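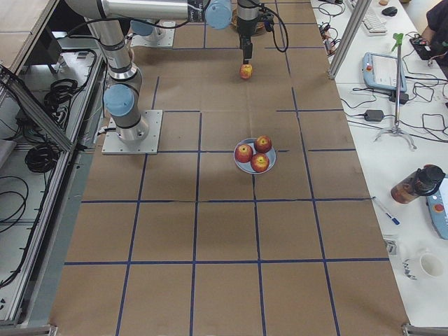
The apple exercise on the taped table, one arm at work.

New house rules for two-arm tables

From 8/3/19 the Jillstead workshop has its own written rules for tables where two arms share one surface. The text was prepared by the Torkine group after many discussions in the spring, and it has only 2 pages. We wanted a text that people read standing up, before they switch on.

The first rule is about the grid. Every table with a shared surface must carry a visible grid, and each cell belongs to one arm at a time. The operator says the cell aloud before the arm goes in. This feels strange during the first hour, later you do it without thinking. Tape is accepted for the lines, but it must be checked at the start of each session. If an end has come up, press it down or replace the strip. A loose piece can stick to a finger or to the object, and then your result tells you about the tape.

Second, the teach pendants. There is one pendant for each arm and one person for each pendant. The stop button must be in reach and nothing may lie on it. Drinks stay off the desk where the pendants are – this one got the most complaints, and we kept it.

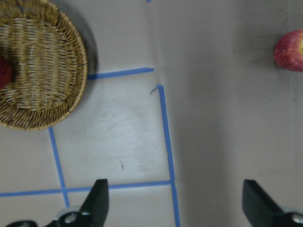
Basket, apples and tape lines, close to the fingers.

The third rule concerns speed. Inside a cell with an object, the arm moves at no more than 100 mm per second until the fingers are closed. Outside, the table leader decides. In the Pisadis trials we recorded 2,176 picks with this limit, and the whole day became only a little longer.

Fourth, cables. A cable on the arm needs enough length for the full turn of the wrist, and it must not touch the paper in any position that the program uses. Cables on the floor are covered. For the cables on the desk we have no good rule yet, and we are glad to receive proposals.

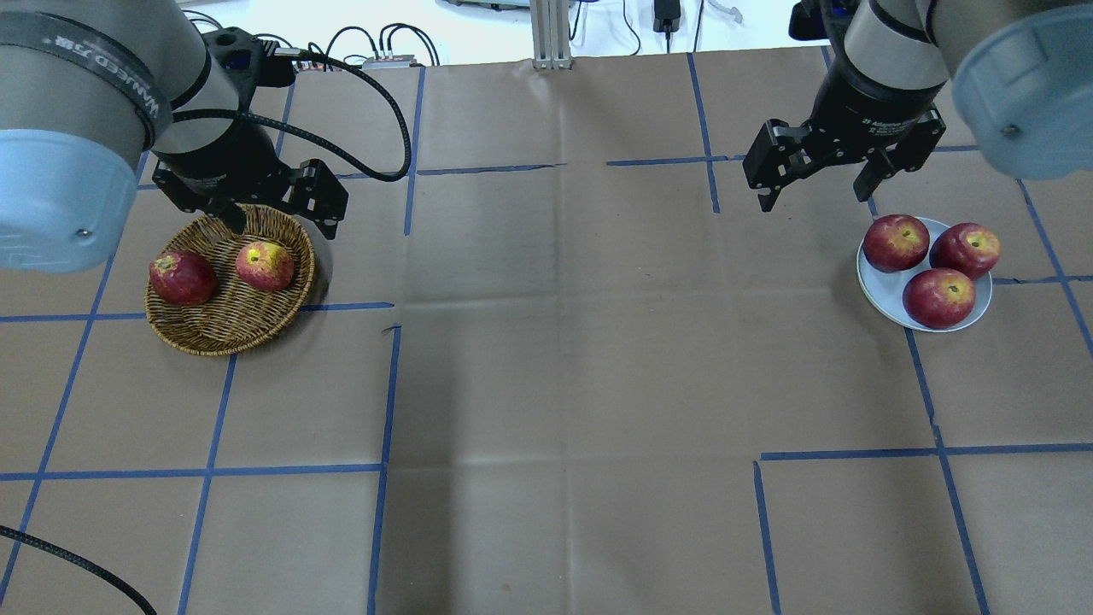

Shaikh wrote to us that the rule of one cell for one arm is too strict for handing over, where both arms must come to the same place, and asked for an exception with both operators at their stop buttons. We agree that the text is weak here. Until the revision in October, please do handovers only with the table leader present, and write them in the log with the cell and the time.

Printed copies are in the tray by the door, 40 of them.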